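Keep the counter at Ollstead library
Ilaria Gentile
2 October 2021

The council wants to take the staffed desk out of Ollstead library and put self-service machines in its place. The building stays open, the books stay on the shelves, and one member of staff will "circulate". The saving is given as £3,515 a year, which comes from cutting the desk hours from 9 to 4 a week in the first stage and then to none.

I think this is a mistake, and I say so as someone who likes the machines. I have used the one by the door since it was put in last February. It reads the card, prints the slip and doesn't mind if my books are late. If all a library did was lend books, I would have no argument.

But people go to the counter for other things. They go to ask where to send a form, or whether the bus to the hospital still stops at Dulach Road. They go because a letter has come and they can't make sense of it. My mother went every week for the last years of her life, and I doubt she borrowed a book on half of those visits. She asked something, was answered, and went home in a better mood.

The report that went to councillors has a table of loans and a table of visits. It has no table of questions, so questions count for nothing in it. I asked the council whether anyone had kept a record, and the reply said enquiries were "not a reportable activity". That seems to me a good description of the problem. We measure the part that a machine can do and then decide that a machine can do the job.

A person who circulates is not the same as a person at a desk. I have tried to find the one in the Gernodance branch, where this has already been done. You wait by the returns shelf and look about. If you are confident you go and knock on the office door. If you are shy, or your English is poor, or you are simply not sure that your question is worth anybody's time, you go home. A counter tells you that asking is allowed.

Some will say that £3,515 has to be found somewhere. I accept that. The same budget has money in it for new signs at all the branches, and the signs we have are perfectly readable. There are 855 names on the petition so far, and I would guess most of those people would rather have old signs and somebody to talk to.

I don't expect the council to keep every desk in every building for ever. Ollstead is a small town with an older population, no post office since D'Amico's closed, and a surgery that wants you to ring at eight in the morning – the library is the last place left where you can walk in and ask. Keep the hours as they are for another year, write down what people come in for, and then decide.
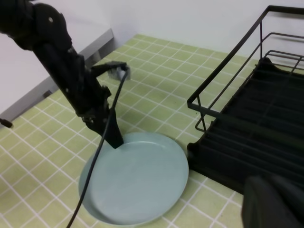 Nives Negri
I agree with most of this but the hours are the real trouble. I work until half past five and have never once found the desk open, so for me it went years ago. If they do keep it, could one of the sessions be in the evening? I'd sign for that.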